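Equipment budget, September report
Prepared by Roswitha Grabner for Urs Bachmann

The two-arm cell is in use for the can and bottle sorting trials, and the Rurkitz budget line is on track. Of the 329 hours planned for this phase we have used 229. Most of the rest is set aside for crushed cans, which take longer to set up than whole ones.

Spending since the last report went mainly to spare fingertip pads and cables. We asked Mevine and Grunero for quotes on a second pair of grippers. Mevine can deliver in 49 days. Grunero is cheaper but wants up to 83, and that would push the bottle work into the next budget period.
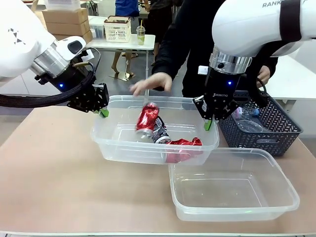
Sorting cell with both grippers at the can bin; bottles in the gray basket.

Reinhold Ehlers recommends the Mevine quote, and I agree. He would also like to replace the plastic bins with one fixed size – a small item, and it can come out of consumables.

The wrist sensor upgrade is on hold. Luzius Lüthi is still waiting for a price from Farahani, and we would not order before the spare grippers are in.

We need your approval on the grippers before the next order goes out. Lorenz Hollenstein has the quotes and the updated cost sheet.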